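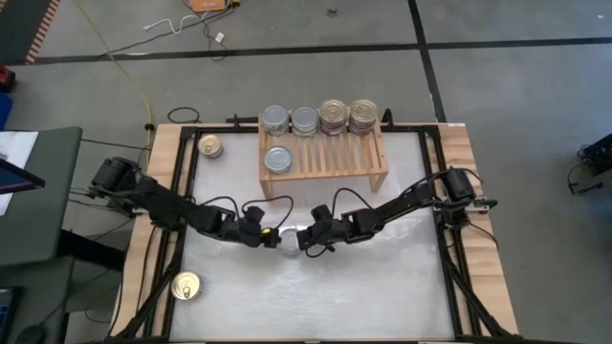
Eder rack on the white mat, four cans upright along the back edge.

Avau Storage Gallery
Racks and Stands: Eder

Posted 06/04/2018

The Eder is a low slatted rack for cans, jars and small bottles. It is made in our shop in Plernham and sold unfinished. This page covers the rack in use with cans. The measurements and ordering notes are further down, and the older can shelves have their own page.

The rack
Pale, light-colored wood with parallel slats running front to back. The short legs at the corners lift it off the surface, so a cloth can go underneath. Cans can stand right along the back edge.

The back row
Two cans with plain silver bodies and lids are on the left. The next two have gold-toned pull-tab lids and purple-and-white labels. We fill the back first and work forward. The labels should face out if you plan to leave the rack on an open shelf.

Second row
One silver can with a flat lid is in front of the leftmost can. Flat lids are the better choice if you want to stack, and we keep those together on one side. Pull-tab cans can be stacked too, but check that the upper can sits level before you let go of it.

On the mat
Two more gold-lidded cans are out on the mat, one to the left of the rack and the other near the lower-left corner. A silver can is held between the grippers near the middle. With these three, the set comes to eight.

The table
Light wooden border on a black aluminum frame, with a white mat over the inside. The mat is slightly crinkled. Any mat will do under the Eder as long as all of the legs are on it. If one leg is off the edge, the rack will rock.

Size and care
The Eder is 18 inches long and 7 inches deep. The wood is sanded but has no oil or varnish on it. Wipe it with a damp cloth and stand it on end to dry. Do not put it in the dishwasher or leave it in a sink. Cans that have been in the refrigerator should be dried off first, as water will mark bare wood. Light marks come out with 200 grit paper, sanding along the slat and never across it. If you want to oil the rack, do it before first use and leave it overnight.

Arranging cans
Put tall cans at the back and short ones in front. Leave a finger's width between cans so each one can be picked up without moving the next. When you bring home new cans, move the older ones forward and put the new ones behind them. A dented can may not sit flat across the slats, so keep it in a box or use it first.

Ordering
The Eder comes in one size. It ships assembled, in a flat carton with paper packing, and orders leave Plernham every Tuesday. Cans and mat are not included. Orders placed in June will go out with the new printed care card.

For a deeper rack, see the Bokov, which has the same slats and taller legs. It is 19 inches long and takes quart jars. The two racks can stand side by side, but the tops will not line up.

More in this gallery
Bokov rack
Wall shelves for cans
Jar stands
Discontinued pieces

Back to Avau Storage Gallery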